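Tips > Household > Game Shelf and Console Corner

Keeping a game corner clean in a small apartment

I play in the same room where I eat and where I sleep, so the console, the controllers and the dishes live very close together. After a few years I have some habits which I can recommend. None of them costs much money.

Controllers first. Please do not spray anything directly on a controller. Spray the cloth, wait a moment, and then wipe. For the seam where the two plastic halves meet I use a wooden toothpick, pulled slowly along the line. A metal pin also works but it leaves scratches, and I have one controller which shows this very well. For the sticks, turn the stick in a full circle while you hold the cloth against its base. Take out the batteries if you will not play for 2 weeks or more.

Food is the larger problem. Crumbs from bread are worse than crumbs from chips, they are softer and they press themselves into the gap around the buttons. My rule is that I eat at the pause screen, with a plate, and wash my hands before I continue. In long role-playing games this is easy. In online matches it is not, so I eat before.
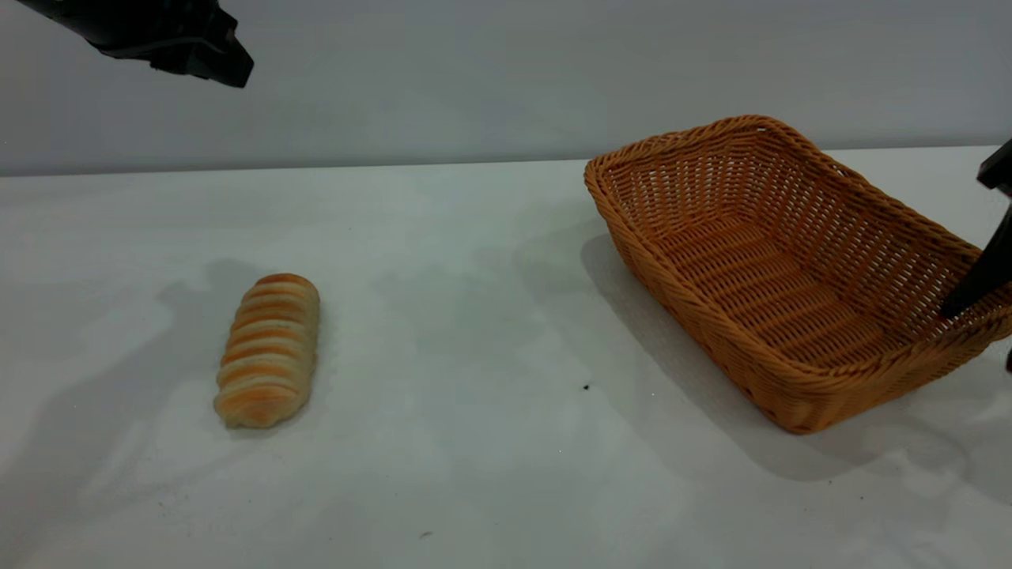

If a button already feels sticky, press it 47 times, or until you lose patience, with a cloth which is a little damp with alcohol around it. Let it dry overnight. Only when this does not help would I open the shell, and then take a picture of every step, the small springs like to jump away.

Discs and cartridges. Wipe a disc from the center to the outside, in straight lines, never in circles. Cartridges need only a dry cotton swab on the contacts. My old copy of Pliltholm did not start for the whole month of March, and one swab was enough to bring it back. I had a save with 14 hours in it, so I was very happy. Do not blow into the cartridge – the moisture of the breath is bad for the metal.

The cables. I tried clips, tubes and a box from Nerkik with holes in the sides, and the box was too hot inside for a power supply. Now I wind each cable loosely, close it with a strip of old fabric, and write on a piece of paper tape what it belongs to. The tape should be at the plug end.

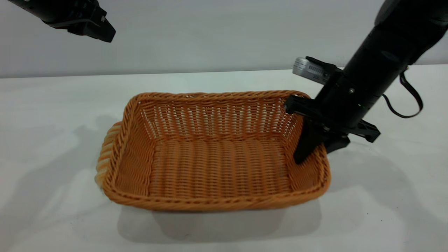
Dust behind the television should be removed before you see it. I switch off everything at the wall, move the console forward and use a soft paintbrush on the air openings. A vacuum cleaner is too strong for this, but you can hold its tube near the brush to catch what falls. Leave a hand of free space on every side when you put the console back. My brother's console stood in a closed cabinet and its fan was louder than the music of the game.

For game cases, keep them standing like books and away from the window. The paper covers lose their color in the sun, first the red. On my shelf the case of Tonudstead is now almost blue on the spine.

Last updated May 5, 2019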